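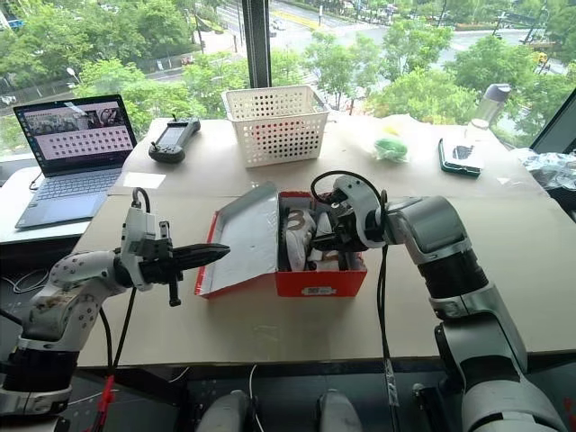 Do the Tuhiwais run small, and is it worth paying extra for them when the Inanos are still on sale? So went one comment under my last shoe post, and my answer is yes to the first part and a very happy yes to the second, as long as you walk a lot and don't mind keeping a light-colored shoe clean.

Hasadmont Tuhiwai, white and gray
Bought from: Flundance
Posted March 1, 2022

I wore the Inano for two years and liked it fine. It was a decent shoe that got flat under the heel long before the upper gave out, and I kept wearing it anyway because breaking in a new pair is such a pain. The Tuhiwai didn't need breaking in. I put them on in the kitchen, walked to the library and back, and then kept walking past my own street (I had a bag of groceries with me by then, too!) just to see if anything would start to rub. Nothing did.

Fit: go up half a size. I ordered my usual first and my toes touched the front going downhill, so back they went. Flundance gives you 30 days, and the swap was painless apart from printing the label, which took me longer than the walk to the drop-off. In the bigger size there's plenty of room across the toes and the heel still holds. If you have narrow feet, you may want a thicker sock.

Cushioning: soft, but you can still feel the ground. I've been wearing mine for three weeks, mostly on sidewalks with some gravel by the river, and my left knee, which usually complains on the long loop, has been quiet. I can't tell you how they'll feel in a year. I'll add a note when I know.

Grip: very good on damp pavement, a little squeaky on the tile at the grocery store. I got used to it. My family has not.

Looks: I love them. White and light gray with those touches of brown, so they go with jeans and don't look like I'm on my way to the gym. They do show dirt. A damp cloth and a drop of dish soap takes care of most of it if you get to it the same evening. Leave mud overnight and you'll be scrubbing.

Can we talk about the box for a second? It's a bright, cheerful red and the lid folds out to the side, so you can get at the shoes without hunting for somewhere to put the lid down. I keep all my boxes, and this is the one I'd happily leave out on a shelf. The small white label is on the front wall, right where you want it when boxes are stacked. I wish every company did this.

Things I'd change: the insoles are a bit thin on their own, and if you take them out to air they're fiddly to get back in flat. I'd also like a darker color for March, when the path here is mostly puddles. And the price is up there. I waited for a coupon and you might want to do the same.

Would I buy them again? I already have my eye on a second pair, for when these get demoted to yard work. If you have the Inano and it's still comfortable, wear it out first. Then go try these on, late in the day, with the socks you really walk in.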